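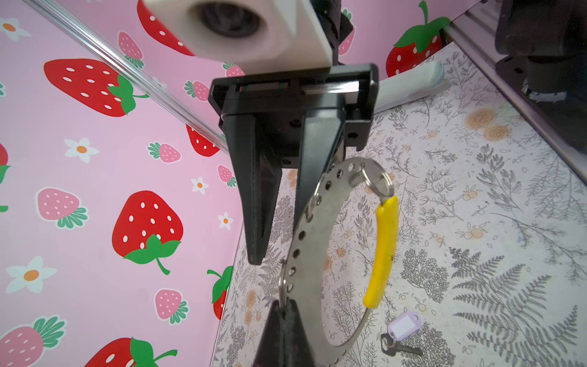 Is a water softener worth it in a rented flat?

Posted by Cherry Mae Javier, Mar 15, 2018

We moved to Timutthorpe in January and the water here is basically liquid chalk. The kettle has grown a crust, the shower head sprays in every direction except down, and my hair feels like a doormat. The landlord says he's "not against" a softener, meaning he won't pay for one. There are two of us and we have 7 months left on the lease. Do I buy one, or just learn to like tea with bits in?

Kimura

With 7 months left I wouldn't. You'd spend the first month arguing over where it goes and the last one arguing over who takes it out. Descale the kettle with citric acid, it's pennies from any hardware shop. Tie a bag of white vinegar round the shower head overnight and scrub it with an old toothbrush in the morning. For tea, a filter jug. Your hair I can't help with, mine left years ago.

tan_upstairs

just move lol

Cuveck

Kimura is right about the citric acid, but don't leave it sitting on chrome - I ruined a tap that way and the deposit went with it. If you do want a softener, get written permission first. "Not against" is what my landlord said about the cat. Also check whether your kitchen tap would be softened too, as most people keep one hard tap for drinking.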